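Chapter 3
Folding and Putting Away

If you worked your way through Chapter 2, you now have a basket of clean laundry, and you may be feeling rather pleased with yourself, as you should! Washing gets all the attention, after all. There are machines for it, and whole supermarket aisles, and grandmothers with opinions. Folding has only you, a pile of clothes and whatever flat surface happens to be nearby, and for most of us that surface is the bed.

We like the bed very much as a place to fold. It is wide and soft, and it stands at a height that most backs can put up with for a quarter of an hour. In the student apartments at Ullside, where many of the exercises in this book were first tried out, hardly any bedroom had room for a table, and the bed served perfectly well. Push the duvet to the far side, smooth the bedspread with the flat of your hand, and you have a fine big working space (and a good reason to make the bed in the morning, though we promised in Chapter 1 not to nag). 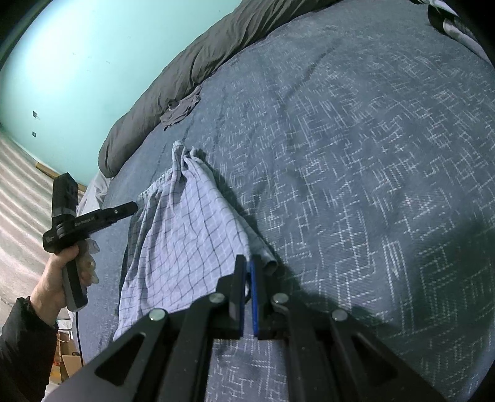
Start with the small, easy pieces and leave the fitted sheet for later, when your hands have warmed to the work. Take up each piece by its strongest seam - the waistband on a pair of shorts, the shoulders on a shirt - and give it one good shake before you lay it down. Then smooth from the middle out toward the edges. Light cotton creases easily and forgives easily too, so there is no need to be stern with it. If a hem has rolled up on itself, run it between your thumb and finger until it lies flat, and only then make your first fold.

In this chapter you will learn the half fold, the third fold and the Castaño roll, a snug little bundle that suits shallow drawers and overnight bags. We will also spend some time on socks, which deserve more patience than they usually get.

Before you read on, gather the following:
A clean, cleared bed or table
One basket of dry laundry
2 empty drawers or shelves
Your household notebook, open to a fresh page

3.1 Sorting Before You Fold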